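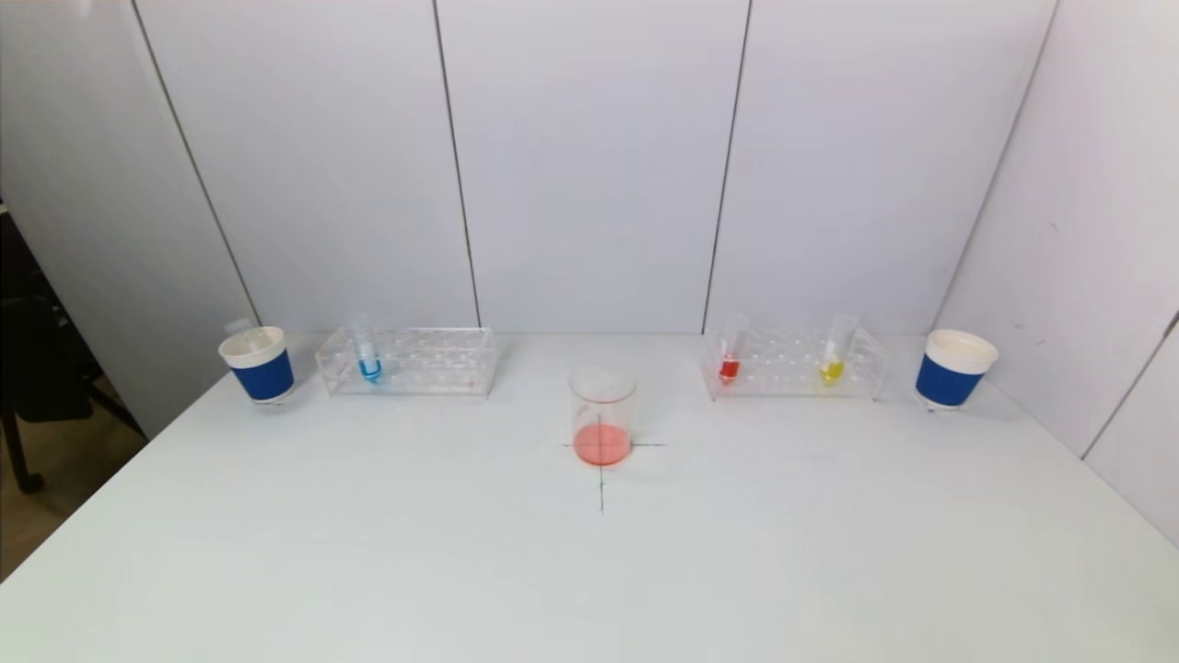

Red Cabbage as a pH Indicator: Does the Store Matter?
Tâm Triệu and Nga Ninh
Submitted 5/24/24

Background

Red cabbage contains anthocyanins, pigments that turn pink or red in acid and green or yellow in base. Every chemistry student learns this by age 12 and then never thinks about cabbage again. We wanted to know if an extract made from cheap cabbage works as well as one made from expensive cabbage. Our advisor called this "a question," and we took that as approval.

Method

We bought one head from the Flodden Street market and one from Deltari Foods, where it cost nearly twice as much and came with a sticker. Each was chopped, and 200 g was simmered in tap water for 42 minutes. The plan said 30, but we were arguing about the sticker. To be fair to both cabbages, we gave the second one the same 42.

The extracts were strained through coffee filters and tested against white vinegar, baking soda solution and diluted dish soap. We ran 3 trials of each and compared the colors to a printed chart.

Results

Both extracts went pink in vinegar and blue-green in baking soda. The dish soap gave a murky green with the market cabbage and a slightly less murky green with the Deltari one. Tâm scored these as different. Nga scored them as the same and pointed out that Tâm had paid for the Deltari cabbage.

After two days in the fridge, both extracts still changed color. After a week, both smelled so bad that we were asked to stop — the request came from Nga's roommate, who is not an author of this report.

Sources of error

The printer was low on yellow, which did the basic end of our chart no favors. We never measured the pH of the tap water. Judging color by eye is also a weak method, and next time we would use a colorimeter, assuming the one in the lab is back from repair by September.

Conclusion

For a basic classroom demo, buy the cheap cabbage. The rest of the Deltari head went into a soup, and it was fine.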